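Section 4: Clearing a furnished room between stays

This section covers the floor, the bedside area and the sofa side of a standard Plandeto room. Bathroom and kitchenette are in Section 5. Start the room after the 10:30 handover and keep the door on the latch until step 9 is complete.

4.1 Before you start

You need one black liner (Boersma, order code 603), one spare liner, a lost property tag and the room sheet. Put on gloves. Open the curtains and switch on the ceiling light.

CAUTION: Do not vacuum until the floor has been cleared by hand. Film and bottle labels block the hose of the Kasten 140.

4.2 Personal items

1. Check the floor for anything a guest may want back. Clothing, chargers, books and glasses are personal items, whatever their condition.

2. Pick up hats and other knitwear before handling any food packaging. Grease marks do not come out of wool.

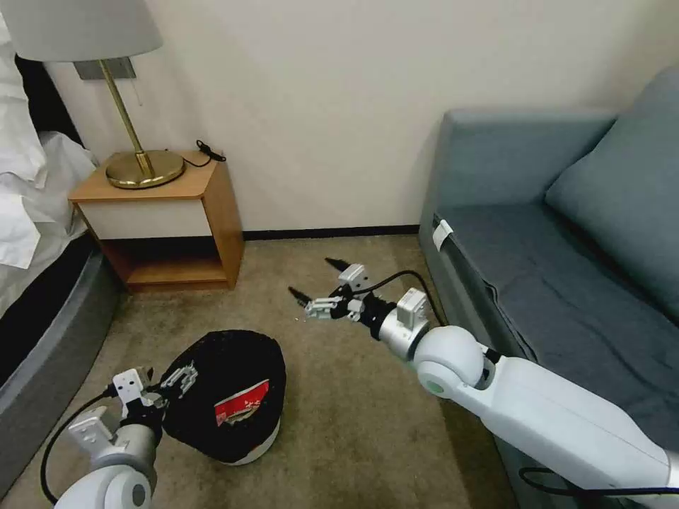 3. Fill in the tag with the room number, the place where the item was found and your initials. Clip the tag to the item. Do not fold the tag inside it.

4. Leave lamps, cords and cables on the nightstand where they are. If a loose cable does not belong to the room inventory, enter it on the sheet under "Other".

NOTE: Personal items never go into a liner, including a clean one. Use the cloth bag on the cart.

4.3 Waste

5. Open the liner fully and fold the rim outward so that the mouth stays wide. Place it on the carpet near the bed base, clear of the duvet.

6. Work from the liner outward. Collect cups, cartons, paper bags and bottles one at a time. Hold cartons upright in case there is liquid left in them.

7. Check the cap on each bottle. Tighten it if the bottle goes into the liner. In buildings with a deposit crate, empty the bottle in the sink and put it in the crate.
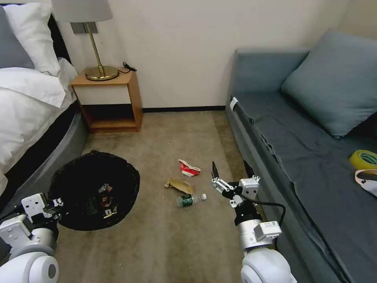
Isla Harawira asks whether paper bags can go in with the cardboard. They can if they are clean and dry. Bags with food stains go into the liner with the rest.

8. Pick up wrapping and film last. Grip each piece near the middle, lift it clear of the carpet and release it only when it is over the mouth of the liner. Do not press the contents down by hand.

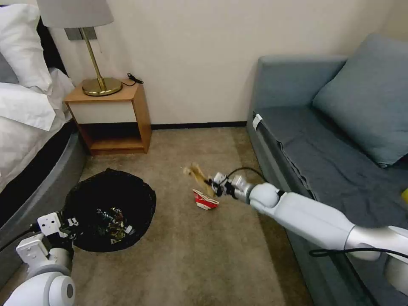
9. Look under the edge of the bed and along the baseboard as far as the end of the sofa. Tie the liner, carry it by the knot and set it outside the door.

NOTE: If the liner tears, place it inside the spare. Do not tape it.

4.4 After clearing

10. Vacuum from the nightstand toward the door. Treat any remaining marks with Flaso carpet cleaner and enter them on the room sheet as code 852.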